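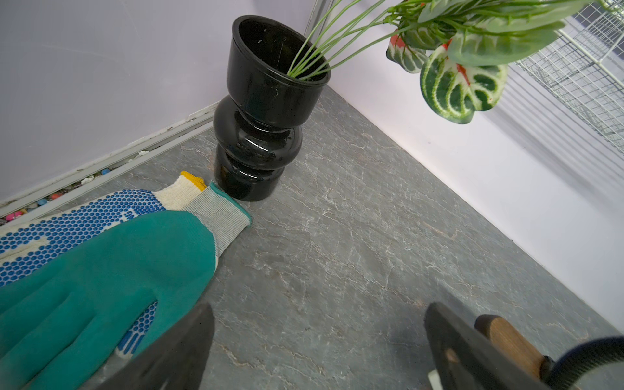 The Corners of Stallell

We have lived at Stallell long enough to stop seeing it. Visitors still see it, and are too polite to say so. This spring we went around the house looking only at corners, the places where things get put down for a minute and then acquire seniority. Captions are by Hacer, objections by Perihan.

Posted May 18, 2020. Gallery 2 of the house series. The first one was doors, and has been viewed 126 times, mostly by my aunt.

The vase corner
A black vase, glossy enough to check your hair in, with an artificial plant that has been in excellent health since the day we bought it. The leaves have a pale herringbone and a red-orange streak down the middle. Khang Bạch watered it for a week in April and was thanked warmly.

Same corner, lower down
One work glove, palm in teal rubber, blue dots on the cream knit. It points away from the vase, as if giving directions. The other glove is wherever other gloves go. Perihan objects that gloves don't belong on the floor, and I agree, and there it is.

The groove
Small colorful bits live between the baseboard and the floor: blue, pink, red, white. Some are pebbles. I have my theories about the rest. The vacuum nozzle is too wide and the crevice tool went missing in the previous house.

A word on the floor
It is marble-patterned, dark gray with pale veins running wherever they please. The great virtue of the pattern is that a crumb can retire on it undisturbed. Hüsnü Dağdelen once spent a good part of an evening trying to pick up a vein with a fingernail. He would like it known that the light was poor.

The wire rack
White wire mesh, against a white wall, so it keeps a low profile. Perihan bought it from Brorker to end clutter in that part of the house, and paid 48 for it including delivery. The clutter has been very good about sharing the space.

Stair corner, upper landing
Home of the Baysal lamp, which works if you lean on the switch, and of a chair for putting on shoes. The shoes are downstairs. We've talked about moving the chair. We've also talked about moving the shoes - the two camps remain cordial.

Kitchen corner, by the back door
Umbrellas, a broom, and the box of parts left over from the shelves. Thắng Đoàn put those shelves up and says the parts were spares. The shelves lean a little toward his side of the argument.

The good corner
Every house should have one with nothing in it. Ours lasted until lunch. It now holds a folded blanket and a jigsaw that we borrowed from Thắng, 1,227 pieces according to a note taped inside the lid. Who sat down and checked, and what the box said originally, he won't tell us.

Next gallery: drawers, if Perihan allows it. She has already asked for the one under the oven to be left out.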